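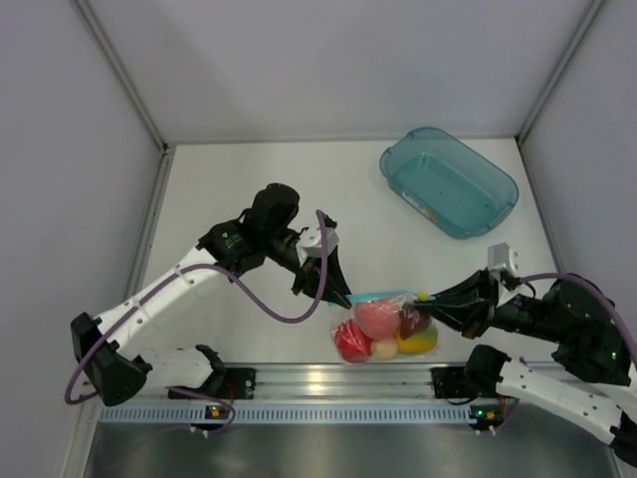 A bag held by its blue strip at one of the packing cells, Morkimura site.

Questions from colleagues about the packing cells

These answers were collected by Bo-ram Kang after the team meetings in the packing hall. If your question is missing, please write it on the sheet at the hall entrance before Thursday.

Will I lose my job because of the cells?
No position in the packing hall is closed because of them. Timovix has confirmed this in writing until the end of next December, and a copy hangs next to the shift plan. What happens after that date we do not know yet, and we prefer to say so openly.

Which work do the arms take over?
At the moment, the mixed fruit bags and the moving of fruit between bag and bin. Large orders, damaged goods and everything with a customer note stay with people.

Are they faster than we are?
No. In the test week one cell finished 50 bags in the time when an experienced packer finished around 100. The cell can also run in the evening, between the two shifts, and for this reason the company is interested in it.
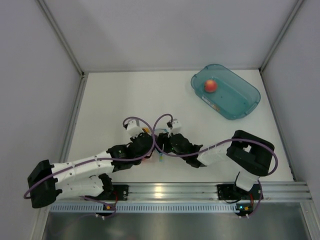
The evening run is limited to two hours, and one trained person must be in the hall during this time. It is paid as a normal late shift, with the usual supplement.

Who may stop a cell?
Everybody. You do not need permission and you do not have to write a report for it. If you see a cable caught or fruit in the wrong place, press stop first and then call the shift lead. Please do not reach between the arms while they are moving, also not for a single apple.

Do the cameras on the arms record us?
The cameras are directed at the work area. The pictures are used for the fruit and the grippers only, and they may not be used for judging anybody's performance. This is point 13 of the works agreement.

How can I be trained as a cell operator?
Speak with Tsegereda Feyisa. The training takes four mornings, in paid time, and no technical knowledge is needed. Operators move up one pay step from the first day — not after the trial period, as it was written in the first version of this page.

I do not want to work with the cells. Is it a problem?
No. You can stay at the manual tables. We ask only that you attend the short safety talk, as everybody walks past the cells.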